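Notes from the folding table

Hello again! I have been on a laundry kick since November and a few of you wrote back after the last letter to say that you are too, so this one's going to be all about shirts. White ones mostly, as they're the ones I wear and the ones that show every crease.

My old habit was to dump the whole load on the bed and fold it with one eye on the TV. Then I'd find the pile at bedtime and shove it onto a chair (you know the chair). Now I fold on a bare, pale tabletop, one piece at a time, with everything else kept off to the edges. It takes me about 4 minutes to get through a small basket and I don't hate it!

Two things helped. Smoothing the bottom half flat before I touch the shoulders, and keeping the finished stuff at the back so my elbows don't knock it over.

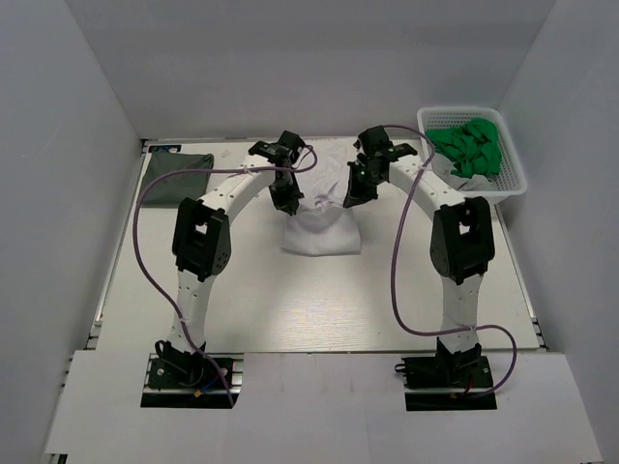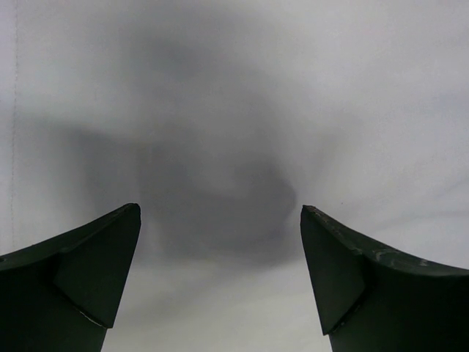 What I'd like to hear from you

Athina Moschos wrote in to ask about mesh baskets versus solid ones. I like mesh, mostly for the weight, and I like being able to see that there's a bright green something in there still waiting its turn. She swears by her solid Zestano tub and says she's had it forever. Tell me which side you're on and I'll print the best answers next time.

Also, does anyone have a good way to fold a fitted sheet that doesn't involve standing on a chair? I've tried the tuck-the-corners thing over and over and I still end up with a sort of dumpling. I've started rolling mine and stuffing it in a pillowcase, and I feel fine about that.

Next letter is socks. Bring your odd ones.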